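Bed-making task for the student project: how do you split it up?
Club and class projects > Household manipulation

lstrebel
Posted in April
We are a team of students working on a bed-tidying task for our course project (project name is Callance, if you saw our other thread about the battery mount). The idea is that we record a person doing the job with a hand-held gripper, then train on that. We have 40 recordings in a real bedroom so far and I am trying to decide how to label them before we do more.

My current split is pillows first, fabric second. For pillows we pinch a low corner or a fold near the bottom, then drag or lift. The mauve one is the pillow I use for most tests because the cover is soft and the fingers can get into it.

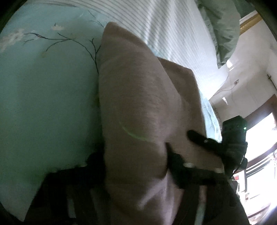

Questions I have right now

1. Do you label the grasp and the move as one step or two?
2. Does anyone restart the bed from the same layout each time, or do you let it drift?
3. Is it worth keeping recordings where the first pinch misses?

We have 2 weeks until the mid-project review, so I would like to settle number 1 soon.

rogerio_m
Two steps. We did one step last year and regretted it. When the model failed we could not tell if it had a bad grip or if it had a good grip and moved wrong. Splitting the labels afterward took longer than the recording did.

On 3, keep them, but tag them. We threw ours out and the policy had no idea what to do after a miss. It would close on air and carry on as if it had the pillow.

kaufmann_l
I disagree on two steps. For pillows the grasp and the move overlap. People start pulling before the fingers are fully closed, so wherever you put the boundary it is arbitrary. Three of us labeled the same recordings and our boundaries did not agree. One step, plus a flag for success or failure at the end, is cleaner.

Restart from the same layout for your test runs only. For training let it drift.

rogerio_m
The boundary can be arbitrary as long as the rule is written down. Ours was "first moment the fabric moves with the fingers." One person labeled everything.

kaufmann_l
One person labeling everything is fine until that person has exams.

uchenna.n
What fingers are you using? We printed ours for the Arkeck kit and the tips were too smooth for fleece. They slid right off the edge unless we took a really deep bite. We glued on thin rubber and it got better for thick stuff but worse for sheets, because the rubber caught on the sheet below and brought it along.

Also I would separate pillows from loose fabric completely. They are different problems. A pillow pushes back when you close on it. A blanket or a towel just folds up wherever you touch it.

lstrebel
Printed, black, no rubber yet. You may be right about separating them. Our notes for the fabric part currently say to roll or fold the edge so there is some thickness, and close on that. If you go for a flat edge you get the bedspread too. The pink fabric on the blue floral bedspread is the setup I keep going back to.

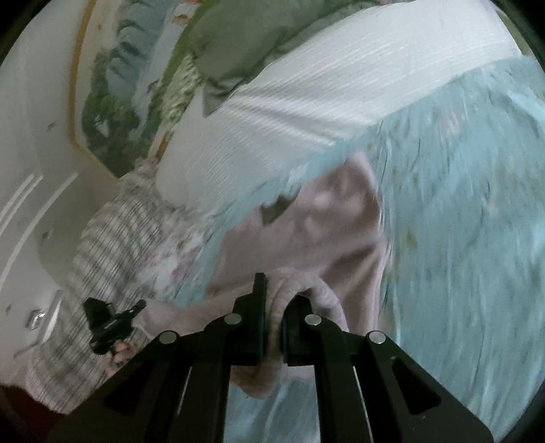

Once there is a thick fold between the fingers I pull slowly toward the foot of the bed and let go low. Selina does it differently and lifts straight up first. We have been arguing over whether both ways should go in the same training set. My view is that we should pick one. Hers is that we would need too many recordings if we throw out half.

selina_eder
Since I am being quoted: lifting first keeps it from dragging over the bedspread. With the slow pull the bedspread wrinkles and then you have a second job to do. I don't mind labeling mine separately, but I do mind deleting them.

rogerio_m
Keep both and add a label for the style. You can always train on one and compare. You can't get deleted recordings back.

uchenna.n
Agree with Rogério. We ended last term with 67 usable recordings and I wanted every one of them.

kaufmann_l
I'd still pick one. Mixed styles gave us a policy that started to pull, changed its mind and lifted, then dropped the thing. With a small set that matters more than the count.

lstrebel
Lorenz, was that with a style label or without?

kaufmann_l
Without. Fair point.

lstrebel
OK. Plan for now: pillows and fabric as separate tasks, two steps each with Rogério's rule for the boundary, misses kept and tagged, style label for pull or lift. I will relabel the first batch tonight and see how long it takes. If it goes past midnight I am switching to Lorenz's way.

selina_eder
I can take the fabric ones. Send me the boundary rule in writing please, the version in the shared notes still says "when closed."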